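Illberg Manipulation Software Group
Minutes of the Regular Meeting, 03/11/2018

Present: Katalin Oláh (chair), Ferenc Kovács, Quang Mạc, Csenge Boros
Apologies: Győző Takács
Minutes taken by: C. Boros

1. Minutes of the previous meeting
Approved with one correction. Under item 4, the planner timeout should be given in milliseconds.

2. Akow planner
Mr. Mạc reported that the branch with the new collision checker has been merged. Of the 152 recorded planning requests in the regression set, 15 still return no path. Most of these begin with the tool very near the work surface, where the padding on the surface model puts the start state in collision. Mr. Kovács proposed a smaller padding value for the tool link only. Dr. Oláh asked that the padding remain unchanged for the wrist until the joint limits file has been reviewed.
Agreed: separate padding values for tool and wrist, set in the configuration file and not in code.
Action: Q. Mạc

3. Nudilus controller interface
The interface drops its connection when the trajectory buffer is refilled during a stop command. Mr. Kovács has reproduced the fault in simulation but has not found the cause. A log viewer supplied by Juhász was discussed. The group did not wish to take on another license this year.
Action: F. Kovács to add time stamps on both sides of the buffer and report back.

4. Perception
Ms. Boros presented the state of the block segmentation module. Two problems remain open.
(a) Blocks of the same color that touch are often returned as one object. Splitting by top face works for cubes and is unreliable for the star shapes.
(b) A block partly hidden by the tool is given a center that lies too far to one side. The planner then receives a poor grasp target.
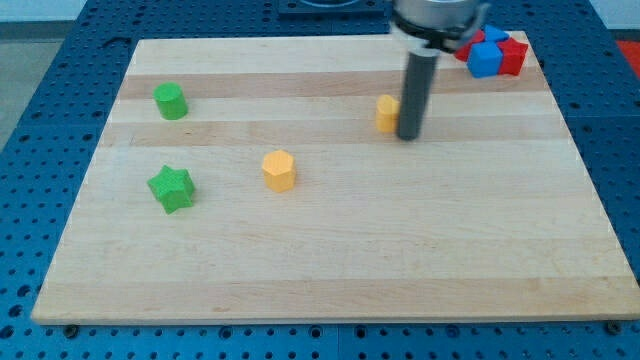
Figure 1. Colored blocks on the board, with one yellow block partly hidden by the tool.

Dr. Oláh asked whether the tool could be masked using the known arm pose. Ms. Boros replied that the mask exists, but that the hidden area is at present treated as background. It was agreed that it should be marked as unknown and that the module should report a lower confidence for any object bordering it.
Action: C. Boros

5. Tooling
The nightly build now takes around 53 minutes. Mr. Mạc will move the simulation tests to a separate job. Mr. Takács had asked in writing that the old launch scripts be kept until September. Agreed.

6. Other business
None.

The meeting was closed by the chair.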